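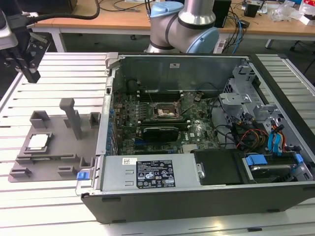

The old Dell with its side off, CPU socket empty

So I finally joined a scooter club! It's called the Bodska Riders, 29 members, most of them on little two-strokes older than I am. My friend Samah talked me into the April ride out to Kamier and back, and I was so nervous I stalled twice before we left the parking lot (everybody waited, bless them). Dues are 11 bucks a month and you get a patch — a pretty ugly one, but I've already sewn it on my jacket. Next up is a new clutch cable, and then the hill route with Essam's bunch.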